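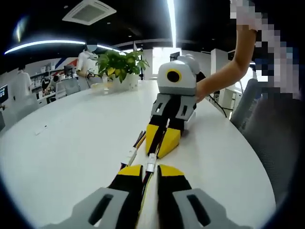

Community Help > Money & Paperwork > Shipping and Parcels > Parcel marked delivered, was not delivered

Print this page | E-mail this page

We use cookies to keep you signed in and remember which threads you follow. OK | Cookie settings

Parcel marked "delivered" four days ago. Seller says ask carrier, carrier says ask seller. Who do I yell at?

I ordered a set of curtains from a small shop on the Amwood marketplace. The tracking page says "Delivered, left in secure location" at 2:14 in the afternoon on Thursday. I was home all Thursday with a head cold and a clear view of the front steps, and if there is a secure location on this property I would love to be introduced to it.

I've checked the porch, the side gate, behind the trash cans, under the porch (spiders) and with both neighbors. One neighbor had a package for me from last October. It was socks. They're nice socks.

The seller says the carrier has confirmed delivery and it's out of their hands. The carrier, Grikmont, says only the sender can open a claim. When I called them they gave me a reference ending in 3374 and told me to quote it to the seller. The seller says the number means nothing to them. I have now been on hold long enough to have opinions about the second flute part.

The curtains were $100 with shipping, paid by credit card. Not life-changing money, but the bedroom faces a streetlight and I'm currently sleeping behind a beach towel. Is there an order I'm supposed to do this in? And should I have signed up for the insurance thing at checkout? I didn't, because it looked like a scam.

Answer 1 (marked helpful by the person who asked)

I spent a few years in the returns department of a place that sold lamps by mail, so I've been the one telling you to call the carrier. Sorry about that.

Your deal is with the seller. You paid them, they picked Grikmont, and the claim form with Grikmont is theirs to fill out. The carrier is telling you the truth for once. What the seller is doing is hoping you get tired, and plenty of people do.

Write to them through the Amwood message system and not by regular e-mail, so there's a record on the site. Keep it dull. Order number, date of the delivery scan, "I did not receive this item, please send a replacement or refund me in full by" and then a date. Leave out the head cold. Leave out the flute.

Ask them to get the delivery location from the carrier while they're at it. A lot of drivers' scanners log where the thing was standing when the button got pushed, and senders can usually request it even when you can't. Half the missing lamps we had were on the right porch of the wrong street. We had one customer on an Elm Court who never once got a lamp that hadn't visited Elm Street first.

If the date goes by, open a case with the marketplace. Look up the deadline tonight, it'll be in the buyer help pages and it may be shorter than you'd like. If that goes nowhere, call the number on the back of your credit card and say you want to dispute a charge for goods not received. Don't run the case and the dispute at the same time, though. Some sites close your case the minute the bank gets involved, and then you have one door where you used to have two.

As for the insurance thing, in my experience it mostly insures the checkout page against you leaving it. I'd skip it on curtains.

Answer 2

same thing happened to me with Sin (the courier, not the concept). said delivered, wasnt, then it showed up 14 days later with a tire mark on it. so maybe wait?

Reply from the person who asked: Waiting is the one thing I've been doing very well. But noted about the tire mark.

Answer 3

Not to be difficult, but did you check that the address on the order is the current one? My Umness account kept my old apartment as the default for years after I moved, and whoever lives in 19 now has a very good salad spinner and, I believe, my boots.

If the address is wrong and you typed it, the seller may not owe you anything, and you'll want to be a lot nicer in that message than you were planning to be. If it's right, take a screenshot of the order page showing it. Screenshot the tracking page too. Those have a way of changing after you complain, and the bank will ask for them.

Also try the local Grikmont depot in person if there's one near you. The phone line reads you the same screen you already have. The guy at the counter can go in the back and look.

Reply from the person who asked: Address is right, screenshots taken, message sent and it is extremely dull. They have until Thursday. The depot is open from 10 to noon, which I assume is a dare.

Was this page useful? Get the best answers in your inbox once a week. Sign up for the newsletter.

Print this page | E-mail this page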